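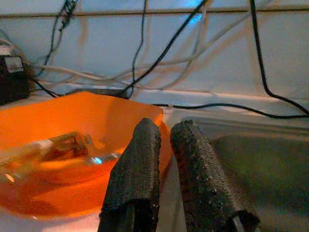 Photo: Sidra Awan

Filed under: Careers & Applications | Course Handouts
11 comments | 2 shares

Writing an Application Letter for a School Post
Notes for Session 7, Sidra Awan

Hello again, everyone, and thank you for the lovely pile of drafts you left on my desk last week. I have read all of them, some of them twice, and I enjoyed meeting you on paper (a few of you are much funnier in writing than you let on in class!). These notes go over what we said about the letter itself. The résumé comes next session, so please don't worry about it yet.

1. Read the notice before you write a word

I mean really read it, with a pencil. A school that asks for "experience with mixed-age groups" wants to hear about mixed-age groups, and it wants to hear about them early, before the paragraph on how you have loved children since you were one yourself. Underline every thing the notice asks for. Then put a small mark beside the ones you can answer with something you have done, even if it was only on placement. Tutoring counts. So does summer camp, and so does helping at Sunday school.

If the notice gives a reference number, copy it exactly into your subject line. The practice notices in your packet, Findent and Adau, both have one, and they are laid out quite differently, so have a good look at each.

2. The opening

Say which post you are applying for, where you saw it, and what you teach or hope to teach. Two sentences will do. Most of the drafts I read took a whole paragraph to get there, and I do understand why -- it feels rude to walk straight in. A busy principal will not find it rude at all.

Compare these:

"I am writing to you today to humbly express my sincere and heartfelt interest in any available position at your great school."

"I would like to apply for the fourth grade post advertised on your website. I finish my teaching certificate in October and have spent two terms on placement with third and fourth graders."

The second one could only have been written by one person for one job, and that is the feeling we are after.

3. The middle

Pick one lesson, one child (no names, please!) or one problem, and tell it properly. Ms. Avcı's draft, which she kindly let me share in class, spent five lines on a reading corner that wasn't working and how she moved the books around until it did. I remembered it all the way home. I could not tell you a thing about the drafts that said "hardworking, punctual and a team player," and I am sorry about that, because I'm sure you are all three.

Keep the story under 100 words. Read it aloud in the kitchen. If you run out of breath, put in a period.

4. The ending

Thank them, say when you could come in for an interview, and stop. "Sincerely" is fine. Please don't promise to be the best teacher they have ever hired.

5. Small things that cost people interviews

Spelling the name of the school wrong, or leaving in the name of the last school you wrote to (it happens every year). An email address you made up at fourteen. Sending the letter as a file called "final final new." Missing the closing date -- put it on your calendar the same day you find the notice. And never pay anyone who offers to "process" an application form for you. If you're unsure whether a vacancy is real, telephone the school and ask.

For next time

Bring a second draft, typed, answering either the Findent or the Adau notice. Swap with your partner first and let them use the pencil on it. We meet in the Colgate room as usual, Wed 30 January, and those of you who still owe me a first draft can hand in both together.

Tags: application letters, teaching jobs, handouts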